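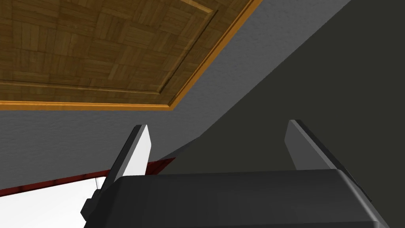 Parquet-pattern wood panel with an orange-gold trim strip

The Pluteo street litter bin from Tultel

We have been making bins for towns and villages for a good long while now, and the Pluteo is the one our customers keep coming back for. It was first drawn up for the Gorside clean streets campaign, where the council wanted a bin that people would notice, use without touching a lid, and perhaps even feel a little fond of – which is a lot to ask of a bin, we know!

The body is galvanised steel and holds 242 litres, split between general rubbish and recycling. There are 4 fixing points in the base, and the bolts come in the box along with a paper template for marking out your paving. The front door opens wide on a single key, so your street crew can slide the liners straight out without lifting them over the rim, and the whole thing hoses down nicely at the end of a market day.

You can choose from 23 colours, and we are always happy to add your town crest or a recycling message to the door panel. Drummond ordered theirs in dark green last December with the school children's slogans on the side, and very cheerful they are too.

Lead times depend on the colour and the size of the order, so do ring Annag Baxter for a chat before you settle on a delivery date. She looks after all our council and parish orders, and she will gladly post you a set of colour swatches.

Tultel Street Furniture | Contact us | © Tultel 2020 | Back to top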